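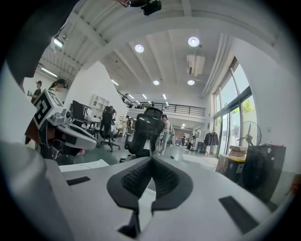
View from the gripper tonight — finger pads nearly touching, the other handheld one coming in from the left with its marker on top. Build thread, long one, get a snack.

Okay so for anyone new: I'm putting together a pair of handheld grippers at the shared workshop. You squeeze, the fingers close, the camera records, and later an arm (mine is still in pieces on my kitchen counter) tries to copy what you did. The project is called Gristumier. I picked the name at 2 in the morning and now it's on all the folders so it stays.

The fingers first, because that's what I've been asked about the most. They're soft and dark gray with slots across the inside face and a smooth rim around the edge. I went through 6 versions of these. Version one was so stiff it launched a grape across my living room. Version four was lovely but tore at the base every single time.

I'm leaving that skinny gap at the tips when they're closed. My first instinct was to make them press together hard, but then the motor on the arm side sits there straining against nothing and gets grumpy. A little gap, and anything thicker than a playing card still gets held fine. Thin stuff is a problem for future me!

The V shape was sort of an accident. I had the pads mounted parallel and one bracket printed at a slight angle, and I liked how it guided round things toward the middle, so I tilted the other one to match. Best misprint I've ever had.

Marker talk. The square on top of the other gripper is a black and white block pattern, and it's how my software works out where that hand is compared to this one. It has to stay flat. I had a paper one on there in February and it curled up at a corner and my left hand drifted through the table in the replay, very spooky to watch.

Also please use matte paper. Glossy looks great until you walk under a ceiling light, and then half your squares are gone. This place has plenty of ceiling lights.

Camera: it's a wide one, so you get the fingers AND the whole room, right up to the beams and the mezzanine. I used to crop all that out and I've stopped. All those edges and window frames give the tracking something to hang on to. My bedroom, with one blank wall and a beige closet, was hopeless.

Wiring came from a kit by Kirui and it's decent, but the connectors are keyed the opposite way from the diagram. I lost an entire evening to that. If yours powers up and does nothing, flip your diagram over before you start unsoldering things like I did.

The logging side is a little script I call Tramonance. It saves finger width and camera frames with the same clock. Last session gave me 1770 frames and 27 of them were blurry enough to toss, and I'm pretty happy with that! Most of the bad ones were me swinging around too fast to talk to people.

Weight is still bugging me. After a long session my wrist has opinions. I'm thinking of hollowing out the shell under the curve, but that's where all the cable slack lives, so something has to move — maybe the board goes up behind the camera? If you've done this, tell me where you put yours.

Somebody asked if I'd post the files. Yes, when the hinge stops squeaking. They'll go up on the Astemico page with the rest of the workshop projects, and I'll drop a link in the replies.

Next up is finger version seven with a slightly softer tip, and then I have to get that arm off the kitchen counter before dinner guests show up.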